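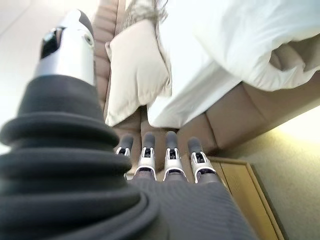

Shirin Zarei would have been happy with a new mattress and a door that shuts. What she got, after the drive over from Jiston last weekend, was a room she didn't want to check out of, and she told the front desk she had sat on the sofa with a cup of tea for a good hour before she even thought about unpacking.

That's the kind of feedback we've been hearing at Akbari House all week, and we couldn't be more pleased! The first of the refreshed guest rooms opened on 7 January 2026, in time for the back half of the summer holidays, and it has been booked every night so far.

If you stayed with us before the work started, you'll remember the old look. Dark red carpet, a pine bed that creaked when you turned over, and a bedspread in a floral pattern that had been through the wash more times than anyone could say. It was clean and it was comfortable enough, but it felt like a room you slept in between other things. We wanted somewhere a family could properly settle for a few days, especially the families who come to Kurnum to be near someone in hospital and don't have much energy left for anything at the end of the day.

So everything has gone soft and pale. The sofa is beige, the bed has a big padded headboard, and the linen is white from top to bottom, with a few cushions in warm greys and browns to stop it feeling like a clinic. Laimutė Lill, who put the scheme together, started with the headboard and worked outwards from there. She had seen one like it at the Hanulitz showroom and came home talking about nothing else. Guests sit up in bed to read, to phone home, to eat toast — a cold wall behind you is miserable for all of it.

The soft furnishings budget for the room was $2,400, and that had to stretch to the bedding, the cushions, the throw and the lamp. Laimutė brought it in under, and the leftover money has gone towards a second set of sheets. A very exciting purchase if you happen to be the person doing the laundry.
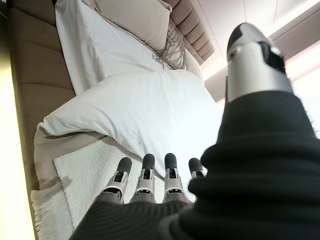 Akbari House, Kurnum — Guest Rooms Team

The fluffy white throw has been the surprise hit. It was meant to live across the foot of the bed and look nice, and we did wonder whether a throw that colour was brave or just silly in a house with kids coming and going. It came up beautifully after its first trip through the machine on a gentle cycle, dried in the shade, and given a good shake before it went back on. One small guest asked if she could take it home. (Sorry, no, but we did write down the name of the shop for her mum.)

Making the bed has become a bit of a team sport, too. With the old bedspread you could throw it over and hide a multitude of sins. White linen shows everything, so Iraís Galindo ran a session for the rest of us on Thursday morning, starting at 10 am with the bed stripped back to the mattress. Fitted sheet first, pulled tight at the corners nearest the headboard, then a hand run along the sides to get the wrinkles out. Duvet next, shaken from the bottom end so the filling doesn't all slump to one side, and folded back if the guest is arriving that evening so that the bed looks ready to climb into. Pillows go up against the headboard, sleeping pillows behind and the decorative ones in front.

Iraís can do the whole room in 20 minutes, bathroom included. The rest of us are getting there! Kourosh Tehrani had the corners sorted on his first go and has been unbearable about it ever since.

We did have a lively discussion about cushions. Some of us are firmly in the camp that says a cushion on a bed is a thing you move to the floor at night and back again in the morning. Others think the bed looks half dressed without them. The compromise is that they stay, but only ones with covers that come off for washing, and the chunky knitted one gets a quick going-over with a clothes brush so the tassels hang straight. They do tangle. A wide-toothed comb works well if you hold the fringe near the top so you aren't tugging on the stitching.

The corner by the bed took the most thought. In the old rooms there was a wall light with a switch you had to get out of bed to reach, and it came up in the comments book again and again. People also wanted somewhere to put the small stuff — glasses, a phone, earphones, the book they're halfway through. 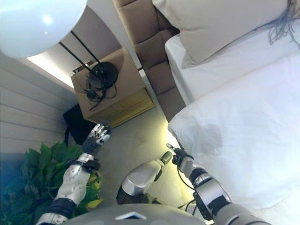

A plain boxy bedside table does the job nicely, with a drawer for anything you'd like out of sight, and the round white lamp gives a gentle light that doesn't wake the person next to you. There's a leafy green plant over on that side of the room as well. Please don't feel you have to water it. Several guests have, very kindly, and it was starting to look a little overwhelmed by the attention. Sze-wing Lui is now in charge of the watering can and would like it known that a drink once a week is plenty.

The white slatted wall was there before and we've kept it. A fresh coat of paint and a wipe along the grooves and it looks like it was planned to go with everything else. Dust does settle in those grooves, so it's on the weekly list along with the skirting boards.

What's next? Another 3 rooms get the same treatment over the coming months, starting with the one at the end of the hall that has the lovely morning sun. The layout will vary a little from room to room and Laimutė is keen to try a darker throw in one of them, just to see. The old pine beds have already found new homes in town, as have the bedside lamps, and the floral bedspreads have been cut down for the animal shelter.
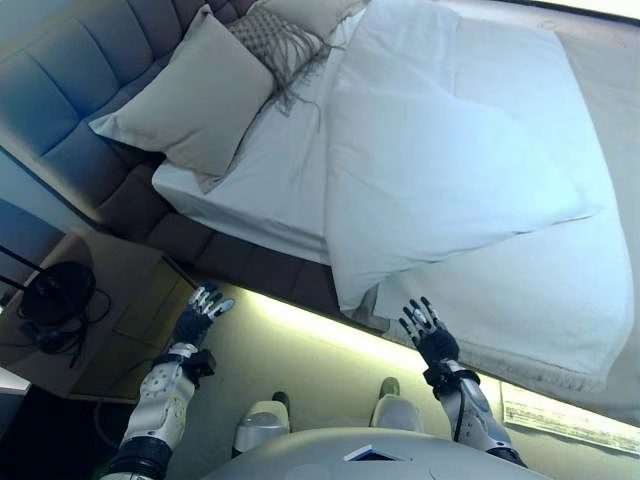

Duvet folded back and the pillows up against the headboard, knitted cushion included.

Bookings for February are open at the front desk. Families with someone in hospital still get first call on the rooms, as always, and the rates haven't changed. If you've stayed in the new room already, please leave a line in the comments book on your way out. We read every page of it, and the bedside lamp came straight out of there.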